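Teaching by Hand (and Why It Had to Be Curtains)
Speaker notes, Miltivstead, October

1. Opening
Let them settle. Ask who has ever remote-controlled an arm through a chore. Wait for the groans. Besetti wanted curtains; Matlow wanted boxes. Boxes hold still. We did curtains. 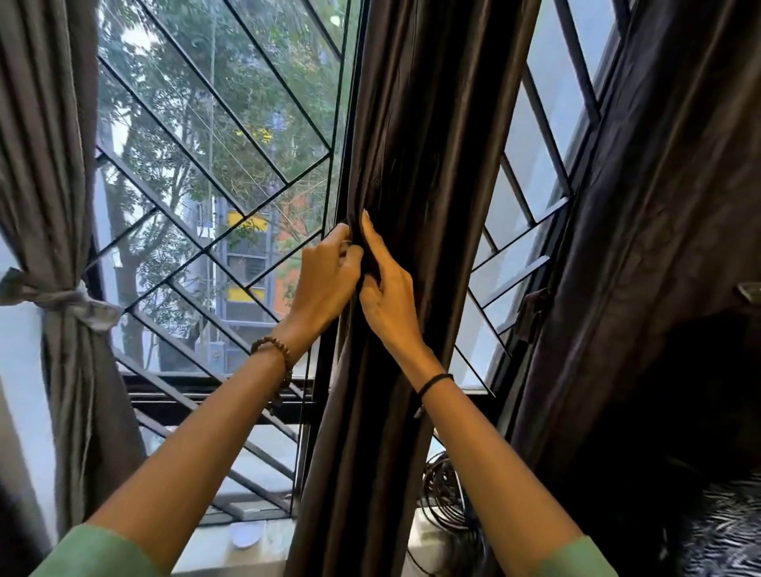

2. Two hands, one fold
The hands do the task first, then Veronika Lehner repeats it at the controls. Our set: 642 demonstrations by hand, 80 by remote control. Guess which took longer. Satin slides and creases, and it keeps its opinions about both.
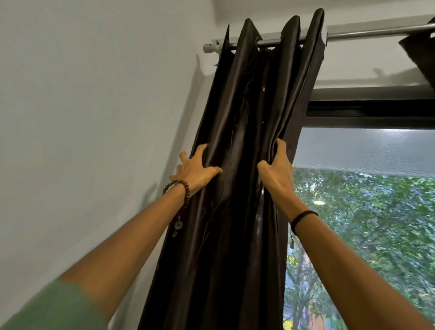

The grip is what we label. Fingers curl into a fold before anything moves sideways, and people do this without thinking. Ask them to explain it and they get worse at it. Beat Lehner lost a whole afternoon that way (he's in row two, be kind).

3. What the policy learned
Pinch at mid-height, gather, draw aside. Pause for slide.

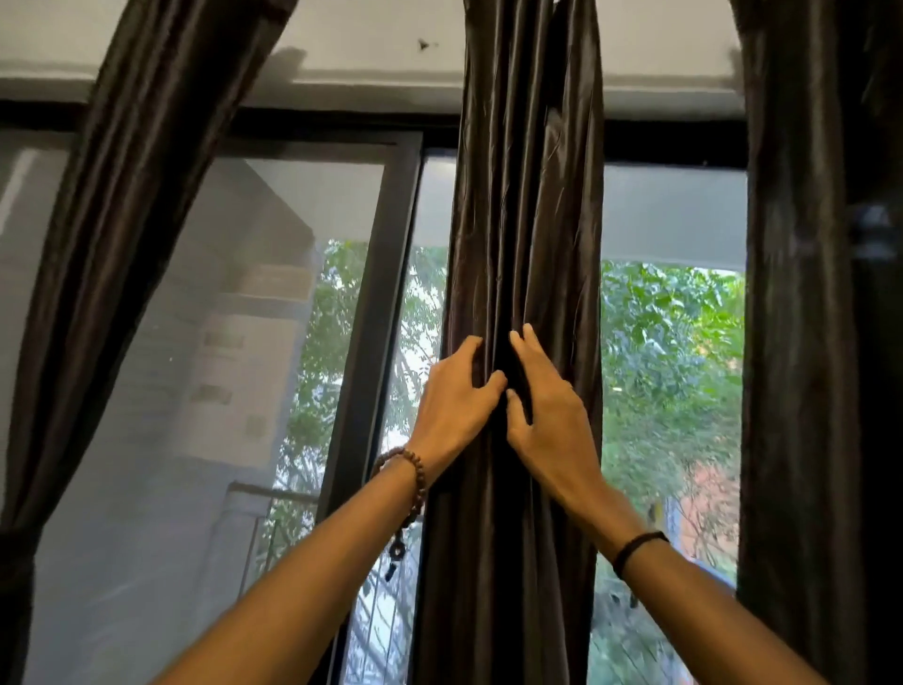

It also learned to hesitate, faithfully, exactly as long as we do. Show the Imhof clip, 13 seconds. Then questions.

Shares 80 | Comments 13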